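Flendilon Hand Teleop – README

Hi, and thanks for downloading! This is the data card for Flendilon, a set of demonstrations I put together to teach a robot with fingered hands to do small tabletop jobs by copying a person. I drive it by remote control, it records what it sees and what I asked it to do, and later a policy tries to learn from that. If you came for the policy code, it's in the other repo (prendar-train). This one is only data plus the little loader that reads it.

Read the Known problems part before you train anything. Please. I've had the same three emails over and over and the answers are all in there.

What's in the download

There are 574 episodes in total. Each one is a single attempt at a single task, start to finish, with one folder per episode. Inside a folder you get:

wrist/ – color video from the small wrist cameras
state.npz – joint positions for arms and fingers
action.npz – the commands I sent from the remote side
note.txt – whatever I typed after the attempt, sometimes a full sentence, sometimes just "meh"

The notes are messy and I decided to leave them that way. I tried cleaning them up once and ended up throwing out the one comment that explained why a whole batch drifted to the left, so now they stay as typed, spelling and all.

Of those episodes, 200 are held out in a folder called eval. Please don't train on them! If you do it by accident (it happens, the folder names are too similar, my fault) just say so when you report numbers.

Tasks

There are 7 tasks and they're all pretty humble:

reach_hover – bring the hand to a spot and hold it there
press_down – lower the hand onto an object lying on a surface
grasp_can – close on a snack can
lift_can – same, then pick it up
place_can – put it back down where the prompt says
clear_edge – move the hand off a table edge without dragging anything along
return_home – go back to the rest pose with the fingers hanging down

The last two sound boring and they're the ones I'd fight to keep. My early recordings all stopped the second the job was done, and the trained policy had no idea what to do with itself afterward. It just kind of hovered and twitched. Adding proper endings helped more than any change I made to the model.

How I record

I wear tracked gloves and the robot hands follow mine. Finger motion is retargeted by fingertip position and not by joint angle, so if you compare my glove data to the robot joints they will look wrong. They aren't wrong, they're just different hands with different proportions. The retargeting settings are in hollurico.yaml – Hollurico is just my name for the mapping script, don't read anything into it.

State is logged at 100 Hz. Video is slower than that, and the loader lines the two up by picking the nearest earlier video frame. You can turn that off with align=False if you'd rather do your own thing.

A few habits of mine that show up in the data:

I pause before contact. Nearly every grasp has a short stop right above the object while I make up my mind. Some people trim these. I leave them in when I train and it seems to make the policy calmer, but I haven't tested that properly.

I close the fingers slowly the first time and faster on the second try. So if an episode has two attempts in it, they won't look alike.

I favor the left hand. It started as an accident and then I had so many left-hand episodes that I kept going to have one side well covered. Right-hand data is there, just thinner.

Loading it

Install the loader from the tools folder, then:

from flendilon import Episodes
data = Episodes("path/to/download", split="train")
ep = data[0]
print(ep.task, len(ep.state))

That should print a task name and a number. If you get a complaint about missing timestamps you've got the November build, which had a broken index. Grab the current one and delete the old cache, or it will happily keep reading the bad index forever.

Known problems

Wrist views get blocked. The cameras sit close to the hands, so there are long stretches where you mostly see sleeve, fingers or floor. I didn't filter these out. A policy that only ever sees perfect views falls apart the first time an arm swings in front of the lens, and I'd rather you have the ugly parts and drop them yourself if you want to.

Clutter on the floor is part of the data. Cables move between episodes, and so do people's feet. If you're doing any kind of background masking, check it by eye on a handful of episodes first.

The fabric covers shift. They bunch up and slide as the arms move, so the outline of the same arm can look quite different from one attempt to the next. Anything that tracks the arm by its shape is going to have a bad day.

Exposure isn't locked. Shiny finger joints blow out in some views and the dark covers go almost to black. I normalize per episode, which is crude but fine so far.

Success labels are mine and only mine. I marked them right after each attempt, and I was a lot stricter late in the project than at the start. I'd guess roughly 7 percent of the early ones deserve a second look.

What you can use it for

Research, class projects, poking around for fun – go for it. I'd ask you not to use it as a safety test for anything that will run near people. One operator, one setup, a short list of tasks. It's a small slice of the world and a model trained on it will know a small slice of the world.

If you build on it, a link back to this page is plenty. There's a sister set called Torres with the same folder layout, so anything you write for one should load the other.

Sample views

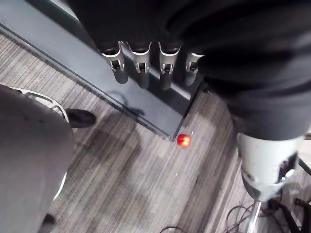
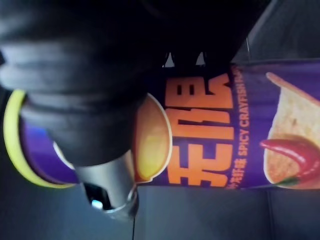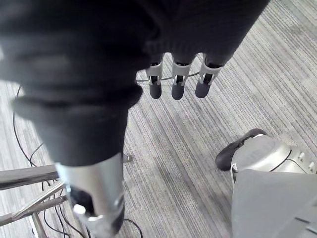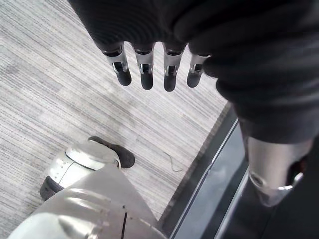
Wrist camera views from one session. The second has the gripper down on the snack can (the spicy crayfish one); the other three have the fingers pointing down.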